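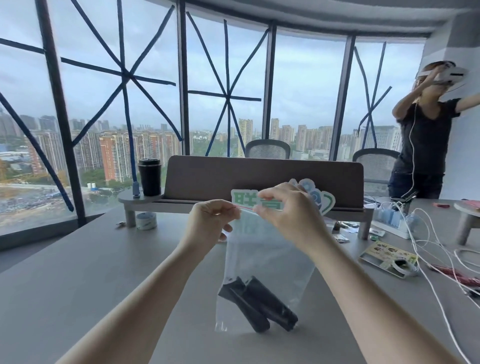 Hands, string and a bag of parts at the long table. Work on the hand-tracking tools at Esville.

About us

2020-05-12
By Samran Thongsuk

Most robotics companies will tell you on this page that they are changing how the world works. We write software that sits between a robot and the people who have to live with it, and a good part of our week goes on finding out why it did something daft. If you came for a vision statement, there is a lot of choice elsewhere.

Esville is a small software firm. We don't build robots and we don't sell them. We make three things: a perception layer called Norana, a planner called Trita, and a set of plain tools for recording, replaying and checking what a machine saw and did. The tools are the part our customers like best, which tells you something about the state of the trade.

What we think is wrong

The demo video is the problem. A robot picks up a block, everyone claps, and the film stops before the second block. We have made films like that ourselves and are not proud of them. When a supplier tells you their system handles soft objects, ask which ones, and ask to choose the object. A length of string is a good test. So is anything in a clear plastic bag. Depth sensors often make a mess of clear plastic, and string changes shape every time you touch it, so a planner that assumes its world stays put will be wrong from the first movement.

People manage these things with two hands while talking about lunch. We spend a lot of time watching hands for that reason, from head height, and we have become suspicious of anyone who claims to have captured "human skill" from it. What you get from a camera is where the fingers were. You don't get how hard they pressed, and you don't get what the person was about to do and changed their mind over. Our software marks those gaps as unknown. Some customers find this annoying and ask us to fill them in with a guess. We will do it if they insist, but the guess is stored as a guess and it stays labelled.

Norana

Norana takes in pictures and gives back a list of what it thinks is there, along with how sure it is. The first version was sure of everything. It once tracked a coat sleeve as an arm for a whole afternoon at 381 updates a minute, never dropping one, and its own health report said all was well. We rewrote the scoring after that. The present version says "don't know" far more often, and our test scores went down when we shipped it. We still think it is the better product. The old scores were measured on pictures too much like the ones it had learned from.

It copes badly with mirrored text, shiny tape and hands that cross over each other. These are listed on the first page of the manual.

Trita

Trita decides how an arm should move. It is an ordinary planner with ordinary maths in it, and there is very little learning inside. We tried a learned version and dropped it in August. It was faster and the paths looked lovely, but when it went wrong we couldn't say why, and we weren't willing to send that to a site where people walk past. Trita will plan a typical reach in up to 300 milliseconds. If it can't find a path by then it stops and says so. Stopping is dull, and we get complaints about it.

Tooling

Every run can be recorded and played back step by step, with the planner's reasons beside the pictures. We keep 71 awkward recordings as a fixed test set, and no release goes out until it has been through all of them. Passing doesn't prove much. It proves that the old mistakes haven't come back. New mistakes turn up by themselves, mostly on customer sites.

The recorder was first written for a job with Hettiarachchi, a packing firm whose engineers wanted to know what their arm had been looking at when it let go. The arm's maker couldn't tell them. Our tool could, after a fashion, and the answer was a reflection. They still use it and they still send us lists of faults, many of them fair.

Working with us

We begin with a trial of 60 days on your own objects, with your own lighting and your own clutter left where it is. Please don't tidy up for us. A tidy table teaches the software about tidy tables, and we have been caught out that way before. At the end you get a written report, including the parts that failed. A fair share of trials end with us advising against automation for that task. We charge for the trial either way, so there is no reason for us to flatter the result.

We don't offer a safety system. Trita can slow an arm or halt it, but it must never be the thing standing between a person and a moving machine. You need proper certified equipment for that, from somebody else.

If you write to us, say what the object is, how often it changes and who sorts it out at present when it goes wrong. That last answer is usually the useful one. We read everything that comes in, though replies can be slow in the week before a release.

We use cookies to remember your settings and count visits. By carrying on you agree to this. Accept | Manage settings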